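4.2 What the wrist camera gives you, and what it doesn't

I'll start this section with a confession. When we wrote the plan for the Terkum trials, I thought the gripping would be the hard bit and the looking would be easy. I'd spent years swearing at fingers that dropped things, so I put most of our money and nearly all of my worry there. Niloufar Zarei, who ran the bench at Drallbridge with me, said at the time that I had it the wrong way round. She has been very decent about it since.

The chore we cared about was clearing a work surface. You know the sort of thing: flat bits and boxed bits left lying about after a job, all of which want picking up and putting where they belong. A person does this while chatting. You don't study each piece, you just sweep your eyes over the lot, and when your hand covers something up you still know it's there. Our arm had no such luck. It had one small camera at the wrist, and as soon as the gripper came down near the bench, a good part of the view was gripper.

We ran 1,198 pick attempts in all, over 52 sessions, with the same arm and the same pair of fingers throughout. Mariann Magyar went through the failed ones by hand and sorted them by what the camera could see in the last moments before the fingers shut (a horrible job, and I owe her several lunches). Her sorting is what the rest of this section leans on. Figure 3 shows one wrist view from the set.
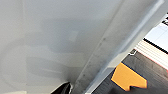
Figure 3. A wrist camera view with the gripper close to the lens. The pale grey part fills the left two-thirds, and the dark surface with the items on it shows only in the wedge at the right.

Of the failures, 152 went into a pile Mariann labelled "blind at the end". In these, the arm had picked a perfectly sensible target from higher up, set off towards it, and then lost sight of enough of it on the way down that the last correction was really a guess. Sometimes the guess was fine and the piece slid out anyway, so I don't want to claim that blindness caused every one of them. But it was the biggest pile by a good margin, and I found that hard to argue with.

The obvious cure is to remember. If the arm saw the whole piece from further up, it should carry that outline down with it and stop fretting about what it can see now. We tried this, and it did help with boxes, which mostly stay put. Thin flat pieces were another matter. They shift when a finger brushes them, and then the remembered outline is confidently wrong, and I'd honestly take an unsure arm over a confidently wrong one any day of the week. Our arm would close on bare bench with great care and then carry nothing to the tray.

The second cure is to back off and look again. Whiteley, our planner, can be told to lift clear whenever too little of the target is showing, and with that switched on the arm behaved much more like a cautious beginner. It was also painfully slow. Nobody at home is going to wait while a machine bobs up and down over the worktop like a hen – I certainly wouldn't – though on a shop floor overnight it might be perfectly all right. We left the setting on for the later sessions and off for the earlier ones, so the two halves can't be compared as neatly as a reader might like. That was my decision and I'd make it differently now.

People always ask at this point why we didn't just hang a second camera over the bench. We could have, and the Plosance cell does just that. My trouble with it is that a kitchen doesn't come with a camera on a pole, and the question we set ourselves was whether a machine could turn up and do the chore with what it carries on its own arm. By May 26, 2023, when we stopped collecting, my answer was "some of it, slowly, if you don't mind tidying up after it".

The part I keep coming back to is touch. Our fingers report how hard they are squeezing and nothing else, so once the view has gone there is no other sense to fall back on. Section 4.3 describes the small set of trials we did with padded fingertips fitted in December, including the two pads that came unstuck halfway through.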